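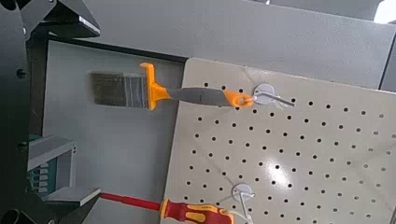

Trillden Community Workshop
Monthly Safety Checklist — Paint and Finishing Room
Period: May

1. Exits and aisles
Exit door opens fully from inside: Yes
Aisles clear to the marked width: No
Comment: Folora delivery cartons were stacked beside the rear door. Moved during the inspection.

2. Fire protection
Extinguisher charged and tagged: Yes
Oily rag can emptied daily: No
Comment: Log sheet shows no entry for Wednesday. Second month with a gap. Room supervisor to initial each entry.

3. Solvents
Containers labeled: Yes, except 2
Cabinet self-closing: Yes
Comment: Both unlabeled containers removed for disposal. Safety data sheets for the Sellance thinner are an outdated edition and must be replaced within 14 days.

4. Ventilation
Exhaust fan running: Yes
Filter condition: Fair
Comment: Tkachuk Mechanical to replace the filter at the next service call.

5. Hand tools and storage
Tools hung or shelved after use: Yes
Wall hooks secure: Yes
Comment: None.

6. Eyewash station
Weekly flush recorded: Yes
Comment: Access good — keep floor area clear.

Open items: 3
Reinspection required: Items 1, 2 and 3 only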